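Small Business Banking Forum
Accounts and Payments > Merchant services

Topic: Change to settlement times on Rasow business accounts

rjoubert_accounts
Members are advised that Rasow has amended the settlement schedule for card takings paid into its business current account. From October, takings submitted after 4 p.m. will be credited on the second working day. The previous arrangement was next working day for all takings submitted before midnight. The notice was placed in the secure message area of online banking and was not sent by mail. I would be grateful to hear whether other account holders have received it, and whether any have been offered different terms.

Ruan Joubert
Accounts office, Pillay Joinery Supplies

ledgerline
Confirmed. Our notice carries the same wording. Please note that it applies only to customers whose card terminals are supplied through Stimis. Customers with another terminal provider remain on the former schedule until their contract is renewed.

MarketHallTrader
I must disagree with the reading given above. We do not use Stimis and we received the notice as well. I telephoned the business desk and was told that the change applies to every account on the standard tariff. The premium tariff is excluded.

ledgerline
The terms attached to our notice refer to Stimis by name in section 2. It is possible that more than one version has been issued. Would you be willing to post the heading of yours?

MarketHallTrader
The heading reads "Changes to your payment services." There is no section 2 in the copy I hold. It is a single page.

rjoubert_accounts
Thank you both. My copy is the longer version and does name Stimis. I have now written to the bank with the following points.

First, the account terms require written notice of any change that affects the date on which funds become available. I have asked the bank to state whether a secure message meets that requirement, given that our stated preference on file is for letters.

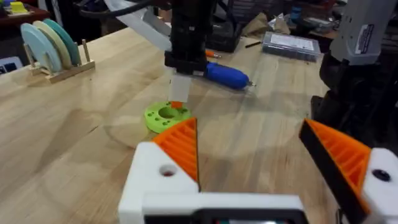 Second, we pay our suppliers by a batch which leaves the account at 9 a.m. Under the new schedule the late takings will not have arrived by that time, and we would need either to move the batch or to use the overdraft. The overdraft carries a set fee of $37 for each day of use. I have asked that the fee be waived for the first 300 days, or that the former schedule be kept until our terminal contract ends.

I will post the reply when it is received.

Grollovham_Books
A waiver of that length is unlikely to be granted. In my experience as a bookkeeper for several small firms, the bank will agree to a short period and no more. Moving the supplier batch to the afternoon costs nothing and can be done in the online settings.

rjoubert_accounts
The suggestion is noted. Two of our suppliers release goods only on receipt of morning payment, so the batch cannot be moved for them. It could be moved for the remainder.

Grollovham_Books
In that case I would recommend splitting the batch and revising the request to cover the two suppliers only. A narrower request is easier for the bank to approve.

MarketHallTrader
I have now been sent the longer version on request. Section 2 does name Stimis, but section 4 extends the change to "all standard tariff customers." Both readings in this thread therefore have some support in the text. I maintain that section 4 governs.

ledgerline
I do not accept that section 4 overrides section 2, but I agree that the drafting is poor. I have asked the bank to confirm the position in writing.

rjoubert_accounts
An acknowledgment has been received from the bank. It gives a reference number and no date for a full reply. The request has been revised as Grollovham_Books proposed, and the supplier batch has been split with effect from this morning.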